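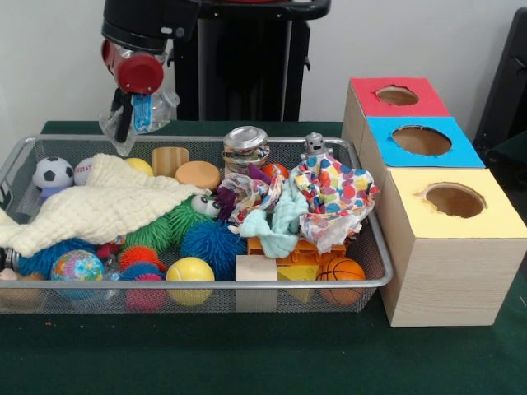

Thirumalai Joseph says the arm was the easy part of the budget, and that what ran over was everything bolted, taped or plugged in around it. Plan for that before you ask for a quote.

Step 1. Write down what the arm has to pick up. Soft, crushed and see-through items are harder to grip than blocks and balls, and they decide which gripper you buy. Put the worst items at the top of the list and send it to the vendor with the request.

Step 2. Get the gripper priced on its own line. Drenmont and Roussel both quote arm and gripper together unless you ask. Finger pads wear out, so add 8 spare sets at the start. 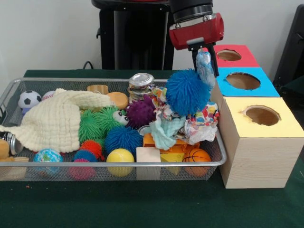

Crumpled plastic bag held over the basket. Keep items like this on the test list.

Step 3. Budget for the table and the small stuff. Our bins, boxes, cloth and cable covers came to $611, none of it in the first draft. Measure the reach from the base to the far corner of the farthest bin and leave a margin – moving a stand later costs a day.

Step 4. Count setup hours. We allowed 3 days and 53 hours went into the job, most of them on camera mounting and cable routing. Irnwood charges for a site visit, but the fee comes off the order if you sign before the end of June. 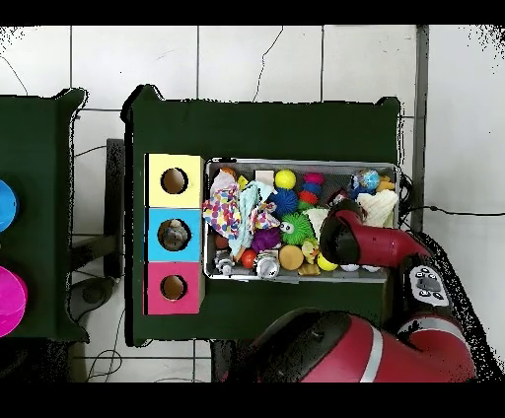 Work table with boxes, tray and arm. Allow floor space for cables.

Step 5. Hold back money for a second gripper. Do not spend it until the first one has run through the full item list from Step 1.

Prices checked April 23, 2021.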